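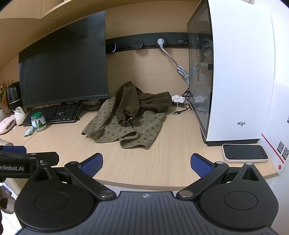
**Unit 4 - Household chores: tidying and cloth**

Read before the September lab. Bring the Deltwood worksheet.

Clearing a desk is still a hard job for a machine. The keyboard and the monitor stay put, so they only have to be avoided. A jar with a lid has one shape and can be gripped from most sides. Clothing is the problem. A knitted garment spread in folds, with a second dark brown item heaped on it, gives the software no fixed outline, and a cuff may belong to either piece.

Cabral's trial at the Prekerwood site used 200 desk-clearing runs:

- Rigid items put in the right place: 78 percent
- Two garments separated and folded: 2 runs
- Longest single run: 449 seconds

Shop-floor work scores better - parts arrive in known positions, and the bench at Imton is laid out the same way every shift.

**For discussion**

1. Which items on the desk would you move first, and would the order change if the coiled cable had to stay plugged in?
2. Should a sneaker on a desk be treated as clutter? Write down the rule you would give the machine.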